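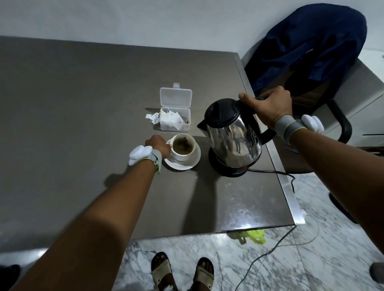
Kettle trips the breaker, but only in the evening
Forum: Home Electrical > Circuits and Panels
9 replies

barrera_basement
Moved into a 1970s unit in March. The kitchen counter circuit is a 15 A breaker, 14 gauge copper. The kettle is rated 1500 W. Mornings it runs with no trouble. After 6 p.m. it trips the breaker maybe one time in three, usually close to the boil. Swapping the kettle for my neighbor's made no difference. Do I have a bad breaker?

ohmward
1500 W at 120 V is 12.5 A, so you have 2.5 A of headroom. What else comes on in the evening?

barrera_basement
Under-cabinet lights, and the Idine dehumidifier in the hall. I assumed the hall was on its own breaker. The panel directory says "kitchen" and "hall" on separate lines.

ohmward
Directories are wrong all the time. Turn the kitchen breaker off and see whether the dehumidifier stops.

panelreader77
I'd replace the breaker first. It's cheap, and a unit that old has probably been through a lot of trips. Thermal elements drift.

ohmward
Disagree. It holds 12.5 A every morning. A drifted breaker would trip in the morning too. Measure before buying parts.

barrera_basement
Tested. The dehumidifier stops with the kitchen breaker off. Label on the back says 327 W.

ohmward
327 W is 2.7 A. Add the kettle and you are at 15.2 A before the lights. Then there is compressor inrush every time it cycles. A 15 A breaker will carry a small overload for a good while, so whether it trips depends on how warm it already is and when the compressor starts.

two_pole
Also check line voltage. A kettle is a plain resistance, so it draws slightly less when the voltage sags, but the compressor can draw more. Our building in Hultidcombe drops noticeably at dinner time.

panelreader77
Fine, but a breaker that age is still worth changing. I had a Julero panel where 2 of them would not trip at all. That is the failure you should worry about.

ohmward
No argument there. It's a separate problem from this one.

lurker_230
Get a 230 V kettle and a dedicated circuit. Boils in half the time.

two_pole
That's a new double-pole breaker, new cable and a permit — for tea. Move the dehumidifier.

barrera_basement
Moved it to the bedroom outlet, confirmed on a different breaker. Full kettle every evening since and no trips. Relabeled the directory. I'll have the breaker looked at when the electrician comes for the bathroom fan.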